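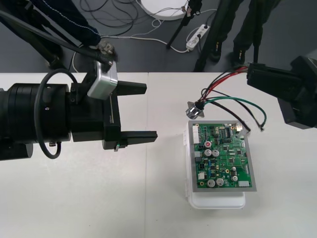 Most dead cords I get at the repair table in Omoregie are fine along the whole length and broken in the last inch, right where they meet the plug or the appliance. The copper strands get bent at the same spot every day until they snap one by one. A cord that leaves in a wide curve has its bend spread over a longer piece. A cord pulled tight around a corner doesn't.

2/ Signs to look for: the lamp flickers when you touch the cord, the plug feels warm, or the outer jacket has pulled out of the plug so you can see the colored wires. Any of those, unplug it and leave it unplugged.

3/ I started writing these down in January. As of 2022-11-13 the notebook has 323 items in it and 280 of them were cord or plug trouble. Irons are the worst. People wrap the cord around the iron while it's still hot.

4/ How to store one: let it cool, make loose loops as wide as your hand is long, put a twist tie on it. Don't start the first loop tight against the body of the appliance. Leave some slack there.

5/ Olumide Ogbonna asked if tape is OK over a cracked jacket. No. Tape hides the crack and the strands inside keep breaking. Cut back to good cord and fit a new plug, or replace the whole cord.

6/ Replacement plugs: I use the Drulex ones with the screw clamp. The clamp has to grip the outer jacket. If it only grips the inner wires you'll be back in a month. The Rerkton plugs are cheaper but the clamp is plastic and I've stripped a few.

7/ Vacuum cleaners get yanked out of the wall by the cord from the next room. Walk over and pull the plug. I had one Wandex upright in here three times before the owner bought an extension cord.

8/ Old cloth-covered cord is a separate subject. I have 17 lamps waiting with that on them and I'll post about it when I've done the first couple.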